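Reading time: 3 minutes

Progress report to the Clostach fund
Project: Table setting and small household goods, Niststead
Prepared by Adelmo Longo, 6 October 2018

Dear Rebecca Bianchini,

I send you the report for the second period of the grant. The first part is about the coasters and the mugs, as you asked in your last letter. The money part is at the end and it is short this time.

In the first period we had only a list of goods and no fixed way to set them out. Now we have one table layout which we use every time. The coasters go in two rows of three, with enough space between them that a mug handle can turn freely. We chose materials that differ clearly to the eye and to the hand, so there is wood, cork, knitted or woven pieces, and plain round ones with a smooth face. 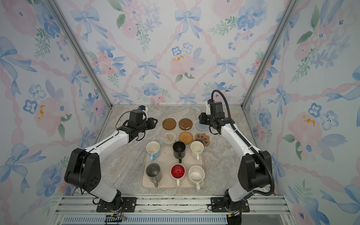
The floral paper on the walls was chosen by the Utthorpe group, and I must say I did not like it at the beginning. I asked for plain gray. After some weeks I changed my opinion, as the pink and blue pattern gives the feeling of a breakfast room. The marble-patterned top stays as it was agreed.

Work done in this period:

1. Buying. We received 39 coasters from the supplier Pagano. Seven were sent back for uneven edges. The new ones came with the next delivery and we paid nothing more.

2. Checking the wooden pieces. The color is not the same from one piece to the other. Some are warm orange-brown and others go to dark chestnut, and we also have pieces with scuffs and chipped marks. My proposal is to keep the worn ones in use, for a home table has such things also. Please tell me if you do not agree.

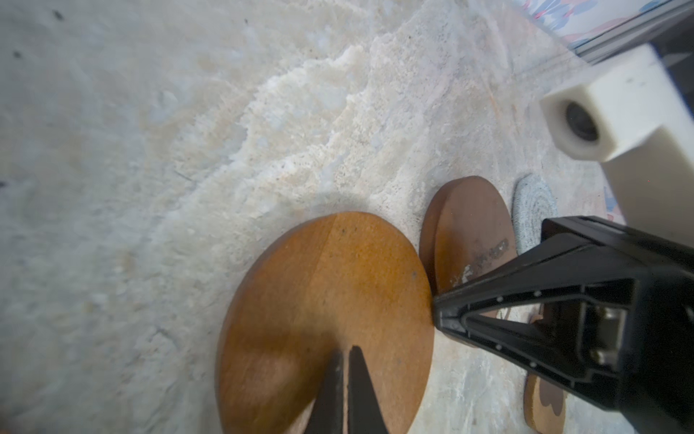

3. Mugs. We tried 23 mugs and kept those which sit flat on all the coasters. The heavy ones with a narrow foot were given away. The colors we kept are quiet: white, cream, gray, black, and one white with light blue on the lower half.

4. The tray. A cream tray with rounded corners is now part of the layout and lies in front of the mugs. The earlier tray was too deep and I could not find a good place for it. 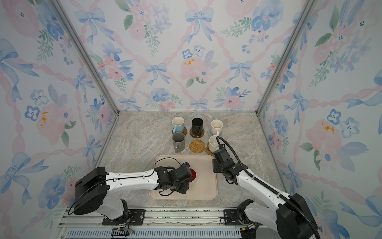
Mugs set on their coasters, with the woven rattan coaster left free and the tray in front.

Open points

The knitted coasters are soft and they lose their round form after washing. I have asked Pagano for a thicker kind and wait for the answer. We still have no good storage for the mugs, and at present they stand in the cartons they came in.

Money

We spent less than planned on goods and a little more on transport from Utthorpe. I ask to move the difference inside the same budget. The receipts will follow by post in October, in 4 envelopes, one for each supplier.

With kind regards,
Adelmo Longo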